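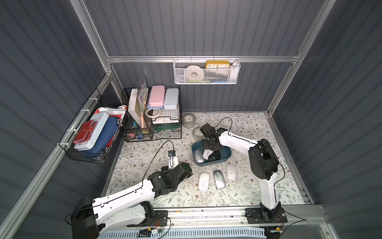

1/ Hilo sobre las ayudas para pagar recursos de asilo en Nandbridge, que han cambiado este septiembre y la información que circula está bastante mezclada. Lo primero: el fondo Munasinghe sigue abierto, pero ya no admite solicitudes en papel. Todo va por formulario web, y quien no tenga ordenador puede usar los de la oficina de Avgate. El formulario se maneja mal desde el móvil, así que mejor con un ratón, sobre todo para marcar las casillas de la segunda página.

2/ Qué cubre: tasas del recurso, traducción jurada de documentos y transporte hasta la vista. No cubre alquiler ni deudas anteriores. Para eso hay que ir a los servicios sociales municipales, que llevan otro expediente.

3/ Plazo: 12 días desde que recibes la denegación. Cuentan los días naturales. Guardad el sobre con el matasellos, porque la fecha de la carta y la de llegada no suelen coincidir.

4/ Documentos: la carta de denegación completa (todas las páginas, también las que vienen casi en blanco), el número de expediente y un justificante de domicilio. Si vives en un alojamiento de acogida, sirve un escrito firmado del centro.

5/ Ela, la asociación que lleva la acogida en Avgate, revisa los formularios antes de enviarlos. Es gratis. Abren a las 4 de la tarde y dan número por orden de llegada. No hace falta ser miembro.

6/ Sobre los intérpretes: hay de tigriña, shona, árabe y farsi. Para otras lenguas hay que pedirlo con 5 días de antelación. Llevar a un hijo menor para que traduzca no es buena idea - en una entrevista de asilo se habla de cosas que un niño no debería tener que repetir.

7/ El año pasado se presentaron 31 solicitudes al fondo desde Nandbridge y varias se devolvieron por el mismo error: poner el nombre de forma distinta a como sale en la carta. Aunque la carta lo tenga mal escrito, copiadlo igual y explicadlo en observaciones.

8/ Si alguien os pide dinero por tramitar esto, no paguéis. Ni el fondo ni Ela cobran nada. Apuntad el teléfono desde el que os han llamado y llevadlo a la oficina.

9/ Me preguntan si se puede pedir la ayuda dos veces. Sí, pero solo si es otro recurso. Para el mismo expediente no.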